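Notes on Keeping a Household Tea Record

Posted in: Home and Kitchen

It has been the practice of this blog to publish one longer entry each season on a matter of household management. Previous entries have dealt with the airing of winter bedding and with the labeling of preserves. The present entry concerns the keeping of a written record of herbal teas, a habit I began after moving to Pluddale and have continued, with one lapse, ever since.

The record now holds 208 entries. It is kept in a plain ruled notebook with a stitched spine, stored in the drawer beneath the kettle. Readers who have written to ask whether a spreadsheet would serve as well are advised that it would, provided the spreadsheet is opened at the time the tea is made. Mine was not, and the lapse mentioned above lasted an entire spring.

Why a Record Is Kept

Most people who make tea from leaves, flowers, and dried fruit do so by eye and by memory. This is sufficient for one or two familiar mixtures. It ceases to be sufficient once a person has begun to combine things, and particularly once guests have begun to ask for the mixture they were given last time. On at least four occasions I was asked to repeat a tea that I could not repeat. The last of these was at a family gathering, and the substitute I offered was accepted politely and left in the cup.

A record also has the effect of limiting purchases. Before mine was established I owned three jars of dried lemon balm, all opened and none dated.

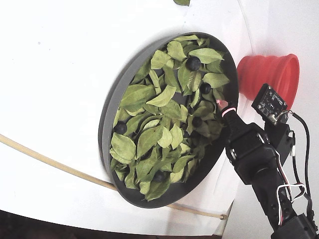
What Each Entry Should Contain

The form of the entry has changed several times. The early pages include the weather, which I no longer write down. The current form is as follows, and it fits on four lines.

The first line gives the month and the name of the tea. Names should be plain. I was for a time inclined to give each mixture a title, and there are a number of entries whose titles now tell me nothing at all. "Evening Lantern" is one. The notebook does not say what was in it.

The second line gives the contents, with weights. A small kitchen scale is adequate. Spoon measures are acceptable for seeds and for anything ground, but they are of little use for whole leaves, where a heaped spoon on one day may be half of a heaped spoon on the next.

The third line gives the temperature of the water and the time. I use water at 204 degrees Fahrenheit for most dried herbs and allow it to cool further for anything delicate. Eleven minutes is the longest time in the book. It was for a root mixture bought from the Mwakalinga stall at the indoor market, and it was still weak at the end of it.

The fourth line is for remarks. These should be written after the cup is finished. Remarks made during the first few sips are nearly always too generous, and I have had to cross out the word "excellent" more often than any other.

On the Supply of Leaves

Pluddale is a small town and the choice of dried herbs is limited. The grocery on the square carries mint, chamomile, and a fennel mixture. For other things I have relied on the indoor market, which is held every Wednesday, and on mail order from Menik, a small firm whose packets are clearly labeled with the month of packing. I have no arrangement with the firm and pay the full price.

I would urge any reader who is starting out to buy in small amounts. The saving on a large packet is real on the day of purchase and disappears over the following year. Menik will send a packet small enough for six or seven cups, and this is the proper size for a first trial.

Leaves gathered from a garden or hedgerow are a separate matter. I gather only what I have planted myself, and I do not make tea from any wild leaf or berry. A reader wrote last October to say that this was overcautious. The policy remains in place.

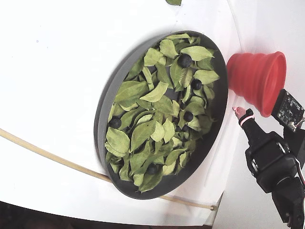
Leaves and dark berries in a round gray tray.

On Storage

Tins are preferred to glass where the shelf receives daylight. If glass must be used, the jar should be kept in a cupboard. Every container in this house bears a strip of paper tape on which the contents and the month of opening are written in pencil. Ink was tried first and ran when the tins were wiped down.

Mint must be stored apart from everything else. I have stated this in earlier entries and will state it again. A half-empty tin of mint left with its lid loose gave its flavor to a whole shelf, and there is a run of pages in the notebook where the remark is simply "mint" beside teas that contained none.

At the close of each season the tins are opened and smelled in turn. Anything that has gone flat is put on the compost heap, and the notebook is marked accordingly.

A Note on the Soditetti Method

Several readers have asked for my view of the Soditetti method, which was described in a pamphlet passed around at the market last year. It calls for the leaves to be rinsed in cold water, left to stand under a cloth, and only then covered with hot water. I followed the instructions for two weeks. The tea was mild and pleasant, and the cloth was stained. I could not find that the result differed greatly from a shorter time in the pot — though I concede that my sense of taste is not especially fine, and a second household member did claim to notice a difference.

The method has been entered in the notebook with a question mark and will be tried again in cooler weather.

Plans for the Coming Season

The notebook has eleven blank pages remaining. Its successor has been bought and is of the same make, as the shops have begun to carry a version with thinner paper and I did not wish to be left with it. I also intend to prepare an index. At present, finding an old mixture means turning every page, and while this is an agreeable way to spend part of an evening, it is a poor one when visitors are already seated.

Comments on this entry are open. Corrections regarding water temperature are particularly welcome, as are suggestions for what to do with three jars of lemon balm.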